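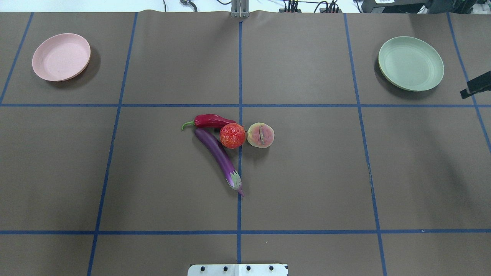
Last updated: November

Progress report on the Furnivau GP placement scheme, for the Nadar Fund

Hello again, and thank you for being patient with me over the deadline. I've stuck to the headings you gave me last time where they made sense and ignored them where they didn't, which I hope is all right.

Placements

The short version is that it's going well and it's busier than I'd planned for. We now have 19 trainees signed up, a mix of GP registrars and final-year medical students, spread over seven practices in the Furnivau valley. When I put the bid in I thought the students would be the easy bit and the registrars would be hard to tempt out here. It has been completely the other way round! The registrars like the variety (one of them did a joint injection, a baby check and a home visit up a farm track before lunch) and word has got back to their year group. The students are keen too, but the medical school keeps moving their exam weeks and every time it does I have to ring round all the practices again.

Two of the smaller surgeries have asked to drop to one learner at a time over the winter. I've said yes. They're short of a consulting room each and it isn't fair on anybody to have a registrar seeing patients in the room where the printer lives. I'd like to look again in spring, when the surgery at the top of the valley should have its extension finished, although I've been told "should have it finished" before.

Supervision

You asked me to say more about this and you were right to, as my last report was thin on it. Every registrar has a named supervisor and a protected debrief at the end of each clinic. In practice the morning debriefs happen nearly always and the evening ones slip, mostly when the duty doctor gets a late call. We've started moving the evening one to first thing the next day for anyone who misses it, and I check with the trainees directly that they've had it. I get quicker answers by text than by email, so I've given up on the email form.

Begoña Mateos joined us as practice educator in the summer and has made an enormous difference. She runs the joint teaching afternoon, does the sit-in observations and has taken over the half-termly supervisor catch-up, which used to be me with a packet of biscuits and no agenda. She's also got the supervisors observing each other, which I'd have said was impossible. There was a bit of grumbling at first. One of our longest-serving partners told me he hadn't been watched consulting since he qualified and wasn't looking forward to it, and he's since asked if he can do another one. 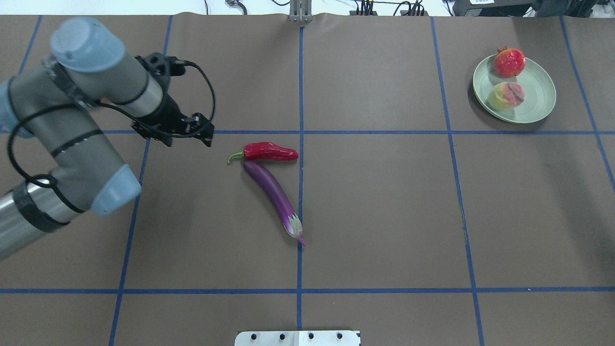
The teaching afternoons themselves have changed shape a fair bit. We began with a lecture and a case discussion, and people were polite about it, but you could feel the room going at half past three. Begoña now starts with the trainees' own cases and leaves the topic talk until after tea. Skin, dizziness and prescribing for frail older people have been the most popular so far. The session on death certification was the one people said they'd needed most, and I'm going to run it again early in the new year for the next group.

Attendance is good from the practices near the town and patchy from further out. It's a long drive on a single road and if there's a tractor, there's a tractor. We've tried joining by video and it's fine for the talk but hopeless for the case discussion, as whoever is on the screen gets forgotten. I don't have a clever answer yet. Begoña would like to hold every third one up the valley, and I think we'll try that.

Somewhere to live

This is the part I worry about most. The rooms at Villalobos House have been a godsend and we can put up to four trainees there at once, but the lease is yearly and the owners haven't said what they want to do after next summer. I've asked twice. The heating was off for most of a week in October and I ended up lending out every fan heater I own (and one of my sister's). It's mended now and the trainees were very good-humoured about it, more than I would have been.

If we lose Villalobos House we'd need to go back to paying for lodgings one by one, which costs more and means people don't get each other's company in the evenings. Several trainees have mentioned the company in their feedback without being asked. I'd welcome a conversation with you about this sooner than the next report if you can spare the time.

Rotas

We moved everything over to Rultora in September. It took me a couple of weeks to stop keeping a secret paper copy - I confess I still have the wallchart - but it's properly useful now. The practices can see who they've got and when, study leave goes in without a chain of messages, and Begoña can see at a glance who's missed a debrief. The one thing it won't do is cope with someone split between two sites on the same day, so those three trainees are still done by hand.
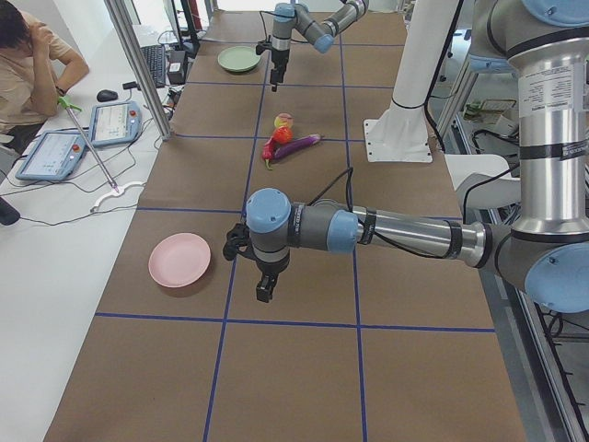
Two robot arms over the long table, the nearer gripper just beside the pink plate.

Money

We're within budget overall. The travel line is overspent, thanks to the distances, and the books and equipment line is underspent by £2,499. I'd like your permission to move that across to travel, if your rules allow it. The supervisor backfill payments have all gone out, although one practice was paid late because I had the old bank details. That was my mistake and I've apologised to them.

Next few months

The spring group starts in February and I have more people asking than I have rooms for, in both senses. I'm talking to a practice just over the county boundary about joining us. They've had students before but never a registrar, so they'd need to go through approval first, and Begoña has offered to help them with the paperwork. I also want to talk properly to the trainees who are leaving us about where they're going next. Two have already asked about salaried jobs in the valley. I'm trying not to get too excited until there's something signed, but I wanted you to know.

I'll send the feedback forms separately once I've taken the names off them.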